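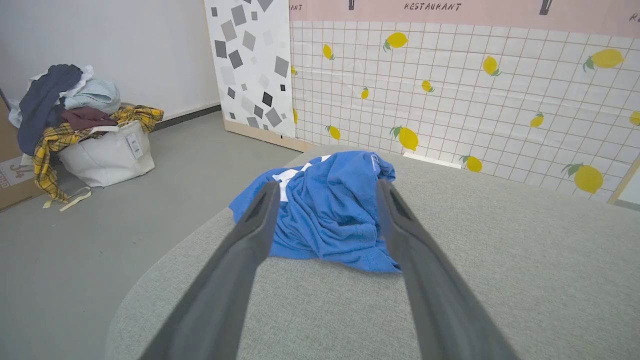

Blue T-shirt with a white print, bunched into a loose mound.

Jury duty FAQ: what readers keep asking me

I sat on a criminal jury at the Dratton courthouse last November, wrote a few posts about it, and my inbox hasn't recovered! So I've put my answers in one place. I'm not a lawyer, just a former juror number 3.

How long did your trial last?
Twelve days, counting deliberations. It was a burglary case out of Stultby, and most of that time went to witnesses (and waiting. So much waiting).

How many people got called in?
The clerk told us 491 summonses went out that month for the whole courthouse. My group filled two hallways.

Can I wear jeans?
I did, and no one said a word. Shorts and hats were on the no list, and so were shirts with slogans. Check your summons, because courthouses differ. Bring a sweater either way!

Could you talk about the case at home?
Nope. The judge reminded us every single afternoon. My husband got very good at asking about lunch instead.

Did you really get 3,000 pages of evidence?
Ha, no. The lawyers mentioned 3,000 pages of phone records, but what we had in the jury room was one fat binder and a map of Brandine Avenue.

What if the jury can't agree?
We sent the judge a note on our second day of deliberating, and she told us to keep talking. We got there in the end. If a jury truly can't, the judge can declare a mistrial, and the prosecutor decides whether to try again.

Will you say how you voted?
The verdict was guilty on one count and not guilty on the other, and it was unanimous, so I guess I just did.

Who was the foreperson?
Not me! And I don't name the other jurors, so please stop guessing in the comments.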